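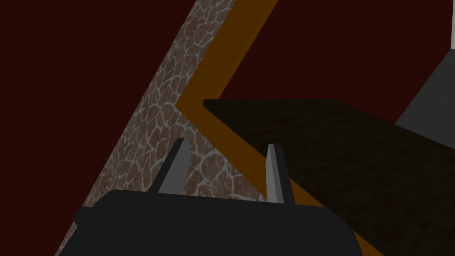

Trundance Transfer Notes

A small text dataset of football transfer news, collected for people who study how rumors change before a deal is signed or dropped.

Contents

The set has 118 short reports from 37 players' cases. Each case is a folder with the reports in order of publication and one file named outcome.txt. The outcome is one word: signed, loaned, stayed or released.

Fields

player_code, selling_club, buying_club, fee_reported, wage_reported, source_type

Fees are kept in the currency of the report. We did not convert them. An empty fee means the report gave no number, and a zero means a free transfer.

Known problems

Over 50 reports repeat an earlier one with small changes of wording. We left them in. Loans with an obligation to buy are marked as loaned, and Eoin Lenihan is checking if they need their own label. The March update will add 4 cases.

Credits

Labels by Rocío Benítez and Eirlys Prosser. Please send corrections to Rocío with the folder name and the line number.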